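Workshop Tips: Sorting Out the Pole Bench

Posted September 17, 2022, by Fatemeh Najafi

A few habits from the Mesotham bench, where we have spent since January teaching two arms to work at the foot of a pole without tying themselves to it. The research question was simple enough to fit on a sticky note: does an arm learn better from a lot of neat demonstrations, or from fewer that include the fumbles? Most of what follows applies to any bench with cables on it.

Keep the fumbles. We trained one version on 50 clean runs and another on 50 where the operator was allowed to miss, mutter and try again. On the same test, the clean version managed 20 good finishes and the messy one 53, out of a possible 80. The clean one had never seen a mistake, so after its first it just sort of stood there. I have had coworkers like that.

Give cables more slack than looks tidy. A cable pulled snug at rest is too short the moment a wrist turns. Swing every joint to its limit by hand, power off, then tie down whatever is left over. Kistow, our other bench, skipped this and bought a new connector.

Cover shiny things. Black sheeting is cheap and cuts the glare. It also wrinkles, and the wrinkles shine, so smooth out the part nearest the work and make your peace with the rest.

Don't tidy between every run. Our first results looked wonderful until somebody moved a stool. After that we shifted something small every 4 runs, and the scores went down and started meaning something.

Write down the failures in plain words. "Let go early" is useful in a month. "Error, see notes" is useful only if there are notes. The Steltbridge people use a code sheet, and the code sheet has its own index.

Test with the lights you'll have. Afternoon sun on a white pole gave us a week of bad grips and one very long meeting about software.

Stop when you're tired. Operators' late runs were slower and jerkier, and the arms picked it up faithfully. Vlachopoulos, the project that lent us its test plan, caps a sitting at 20 minutes. We meant to do that too.

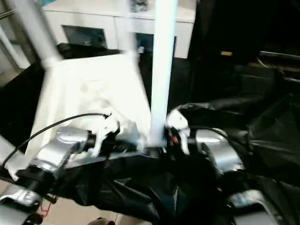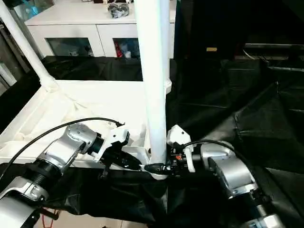

Both views: the pole bench, with the arms, black cables and black covering.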